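Bench notebook, Keltden shop, two-arm cell
2023-04-12 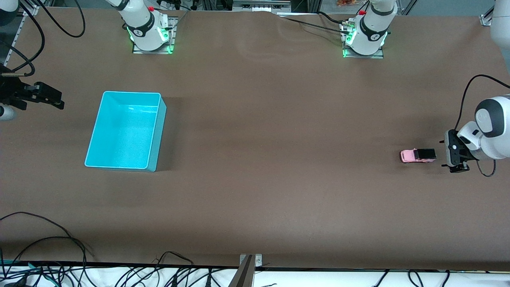 Toy pickup and cyan bin on the brown top, both grippers over the table.

Task for the week is still tidy-up: toy goes in bin. I picked it because the Pladik people keep saying their controller is "chore ready" and I'd like to know what they think a chore is. My niece did this one at two years old, with worse lighting and a cookie in the other hand.

Numbers since the last entry. 164 tries logged, pickup truck only, bin left wherever the previous person left it. Counted as good if the truck ends up inside the bin with no help. I've stopped counting "touched the bin" as partial credit. It was in the November sheet and it made everything look much better than it was.

12 of the misses were the same miss. Gripper comes in from the tail end, fingers close a little high, the truck squirts forward and rolls. Once it rolls, the planner keeps going to where the truck used to be and closes on air, then carries the air to the bin and opens over it. Very confident about it too. No check on finger gap at close. I asked Pladik about this in November and was told to wait for the next release. We are now on the next release.

Second problem is reach. With the bin over on the left and the truck on the right, neither arm much likes doing the whole trip. The right-hand-side one (the robot's left, I keep mixing this up in the log, sorry) picks up and then has a long way to go. The handoff routine is supposed to cover it. Handoff worked 11 times out of however many I had patience for, and I wasn't writing down the denominator by then. Somebody please rerun it properly.

Cables. Loops along the front again, and a few lines on the tabletop near the left corner. Had one stop on Monday from what I think was a snag, can't prove it. Before anyone retunes anything, dress the cables and run the same script again. Clamp at the front edge stays where it is, please. I measured off it.

Tried a towel for ten minutes. Not logging it.

Fillcombe wants to hear by the end of the month whether they can put a pair of these on their sorting bench for returned toys. Their bench does 807 items on a normal day with one person who also answers the phone. Our cell, on a good stretch, does one pickup truck in a known color on a clear patch of brown. I don't see how to write that up kindly. Balogh's report on their own setup says much the same thing in longer words, except they reset the table by hand between tries and don't mention it until the appendix.

In fairness: repeatability on the plain pick is better than last fall. If the truck sits sideways to the fingers and doesn't roll, it gets it nearly every time. Somebody will turn that into a video.

To do
- wedge a bit of foam under the truck wheels, rerun, see how much of the miss rate is just rolling
- finger gap check after close, we can write it ourselves if Pladik won't
- move bin to the middle for one batch so reach is out of it
- same again with a toy that isn't pink
- proper handoff count
- ask Fillcombe what share of their returns arrive in a bag. If it's most of them we can stop here

Drafted two lines for the Fillcombe reply, "not this year" and the figures. Leaving it in the outbox till the foam test is done.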